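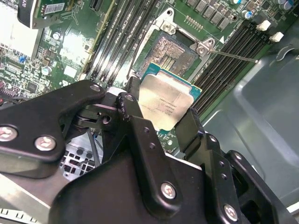
*An Intel processor above the open socket of a server motherboard.*

The town library in Clulodcombe runs its whole catalog on a server that was bought secondhand. So does the bus depot, and so does the dental office on the hill. All of the machines came from Plurkar, a shop in a former dairy that takes in office servers and sells them again.

Nele Lindemann started the business with one partner and a rented van. She had been buying equipment for a hospital group, and part of her job was signing the papers when old machines went to the shredder. Many of them were five years old. "They were in a locked room with clean air their whole lives," she says. "The lease ran out, so they went."

The shop now has 8 employees and handles up to 3000 machines a year. Most arrive on pallets from a leasing company called Meinecke, wrapped in plastic, with the rails still bolted on. A few are brought in by people who have cleared out a closet and want the space back.

The first job is the drives. They come out at the receiving desk and go into a locked cage, where they are wiped or, if the former owner asks for it, drilled. Lindemann will not let a machine past the desk with a drive in it. One customer in Branirau complained that this added a week to his order. He got the same answer as everyone else.

After that come dust, fans and memory. Fans wear out most often, and a new set costs little. Memory is tested overnight. Processors rarely fail, but buyers often want a different one from what the machine came with, and swapping them is slow work. The pins in the socket are thin and bend easily, and a board with bent pins is usually good only for parts.

Prices depend on age more than speed. A basic server with a one-year warranty sells for less than a decent office chair, and Lindemann says that is where the trouble starts. Old machines use more power than new ones. For a library that needs one server, the difference on the electric bill is small. For a company that wants 69 of them, it isn't, and she has talked buyers out of orders that size.

"I tell them to do the math with their own power rate," she says. "Some of them come back for 2 instead."

Not everything can be saved. Behind the building is a row of steel bins -- one for boards, one for cable, one for cases -- that a scrap dealer empties every other month. The cases go fastest, and the cable brings the best price. In March the dealer took away the last of the old tape drives, which had been sitting under the stairs since the shop opened.

Lindemann kept one tape drive for the front office. It props the door open in warm weather.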